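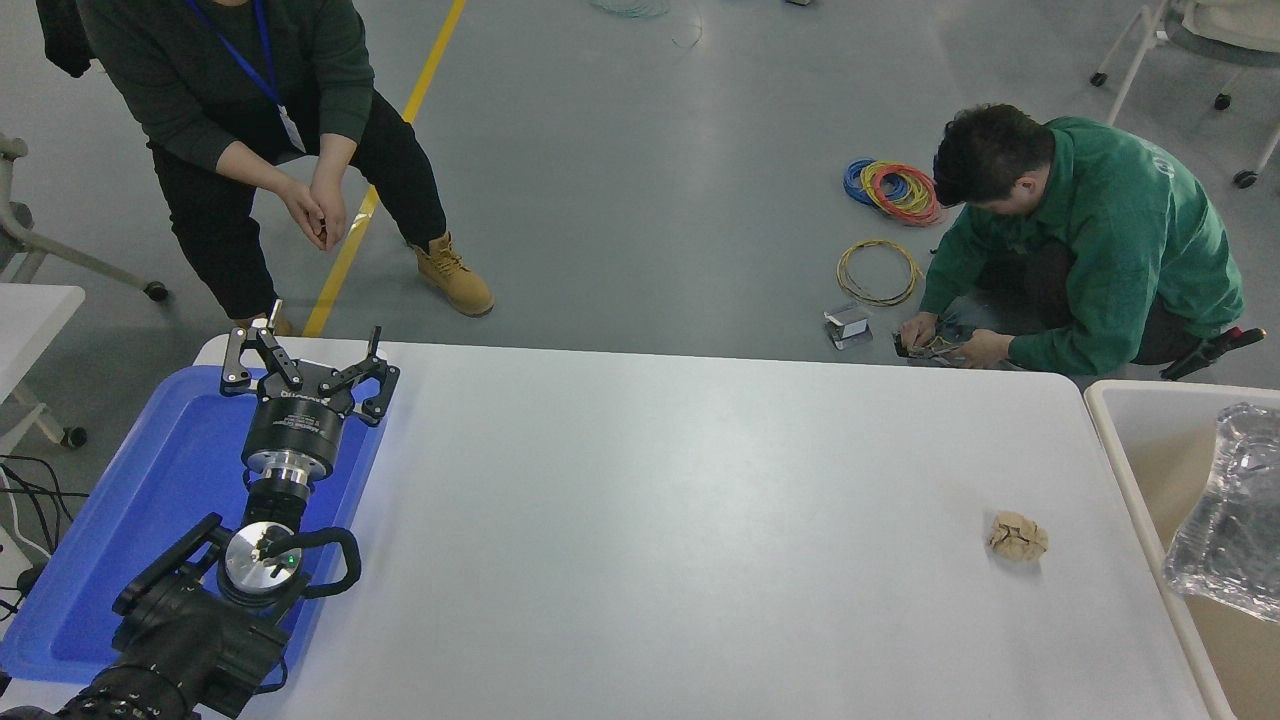 Stondberg Manipulation Group

Tidying with two fingers – gallery

I've been meaning to put up a page about our crumpled paper work for ages, so here we go! The question we started with in February was pretty simple: can an arm learn to pick up trash it has never seen, if every piece of practice it gets is a different shape? Paper balls turned out to be perfect for that. Each one creases its own way, and they cost next to nothing.

The photo at the top has one of our tan-brown balls on the white table, with the gripper open over the blue tray. Wiring work is going on behind it, down on the floor (pretty typical for our lab).

We recorded 1383 grasps in all and held back 421 of them for testing. On the held-back set, the Drukik policy missed 29. The older Schouten baseline missed a lot more, mostly on small balls near the table edge – it kept closing too early.

What made the difference was letting the policy try again from a new angle after a miss. Two tries was plenty, and a third hardly ever helped. Next up is plastic wrap, which I'm kind of dreading!

Posted May 29, 2024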